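# Bimanual Sorting – Student Project Gallery

The spring section of the manipulation course at Ollen splits into project teams in January. Each team gets one two-arm cell, a set of objects and a task sheet, and keeps a gallery page like this one next to its code repository. The team name on our sheet is Skasley.

The task is cutlery sorting. Knives, forks and spoons start loose on the table and have to end up in the correct compartment of a caddy. The arms are teleoperated first to collect demonstrations. A policy is then trained on those demonstrations and run without an operator. A trial counts only if the whole set is placed inside the time limit and neither arm touches the frame.

Cutlery is harder than the blocks used in the introductory labs. The handles are thin and lie flat, so the fingertips have to come in very low to get under an edge. The finish is reflective and the color changes with the viewing angle, which affects the segmentation step more than expected. Spoons that overlap are still picked as one object in a fair share of trials.

Status as of May 10, 2018:

- Demonstrations recorded: 93
- Demonstrations kept after review: 87
- Policy versions trained: 3
- Tasks on the sheet: 2 (cutlery, bins)

The six rejected demonstrations were dropped for missing timestamps on one wrist stream. The logger now checks this at startup and refuses to record if either stream is late.

The second task uses parts bins and was added by the Zavala team, who share the collection scripts with us. Bins are wide and light, and the present policy closes too early on them. Gripper opening is being added to the action log at full resolution – it was stored in coarse steps before.

Both teams use the Fusesico calibration routine. It takes nearly 3 minutes per cell and has to be repeated whenever a wrist camera is removed. Skipping it shifts the grasp point enough to miss a knife handle completely.

## Gallery
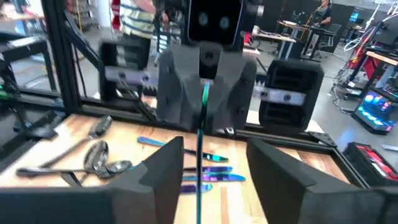
Knife upright between two grippers, with more knives and the spoons on the table.
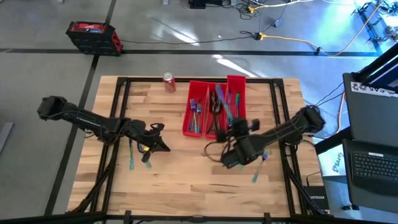 Both arms over the cell, red caddy with three compartments near the top rail.

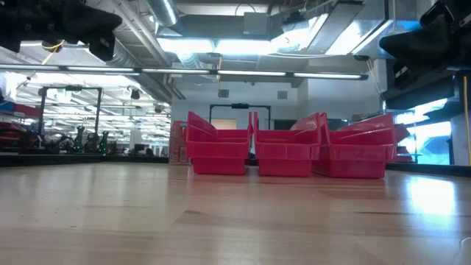 Red bins in three stacks, fingers open on either side at the top.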